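Ginville library to lend boxes for sorting small parts

GINVILLE, April 7, 2024. The Ginville library wants residents to borrow their way to a tidier house. Under a plan called Fledside, cardholders will be able to take home a set of 10 open-top trays for two weeks, sort whatever is in their drawers, and bring the trays back.

The library has set aside $2,000 for the sets and a run of evening table sessions at the Gorncombe branch. How the money will be split has not been published. Neither has any evidence that people with messy drawers are short of trays. A trial in March drew 6 households, and the library's one-page report doesn't say whether their drawers stayed sorted.

Sessions cover the basics: clear the table, wipe it down, put one kind of thing in each tray.

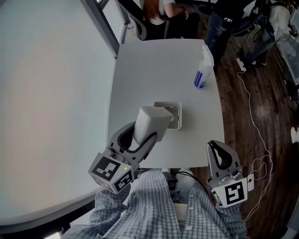
Ketsara Chuensuk said she would sign up if the loan ran longer, and asked where the sorted things are supposed to go once the trays are due back. The library's notice does not cover that. Sign-up is at the Gorncombe front desk.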